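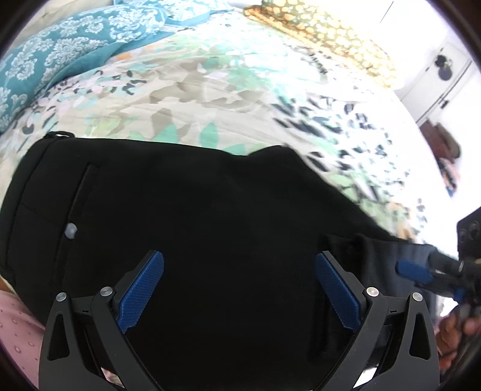
Contents > Part Two: Clothes and Linens > Chapter 6

Previous | Contents | Glossary | Next

Chapter 6
Folding Pants on a Bed

I learned to fold pants on my grandmother's bed in Wadville, and I still think a bed is the best table in the house for it. It's wide, it's soft, and if you give up halfway you can lie down next to the laundry (I have done this more than once!).

In Chapter 5 we did towels, which are kind to beginners because every corner matches another corner. Pants are trickier. They have a waistband that wants to curve, pockets that bunch up, and two legs that never seem to lie the same way twice. Black ones are the worst of the lot, because the seams hardly show and you end up finding them with your fingers.

So we're going slowly. Pull the comforter flat first, push the pillows up out of the way, and spread the pants out over it. Look for the side seam and the pocket opening. Those are your landmarks for the whole chapter, and I'll keep sending you back to them. Smooth the pocket down before you fold anything! A lump there will still be a lump when you've finished, only now it's buried under four layers of cloth.

My friend Veronica Neagu taught linen care at Jastance for years, and she made her students fold the same pair 100 times before she let them near a shirt. I won't ask that of you. Ten good tries this week will do, and keep the same pair for all of them so you can feel the difference.

By the end of the chapter you should be able to:

find both side seams by touch
lay one leg over the other without twisting the waistband
fold in thirds for a drawer, or in half for a shelf

Words to know: inseam, rise, waistband, crease line.

6.1 Finding the Seams

Start at the waist.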